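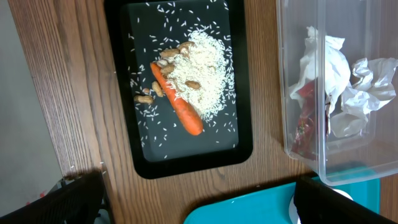
Vol. 12, No. 219

Orkville rice price cut leaves shoppers guessing

Grocery chain Sitard says it has cut the price of plain white rice to 95 cents a pound at its Orkville store, calling the move "a lasting change." The sign on the shelf says the price is good while supplies last.

Sitard made a similar promise in March. That price was gone before the month ended, and the store never said why.

The company says 1083 shoppers asked for cheaper basics in a survey. It would not share the questions. It also would not say if the bigger bags, which cost more per pound, will come down too.

Recent items
Wattimena bakery to close early
Nero Street water bills go up again
Orkville bus passes: what changes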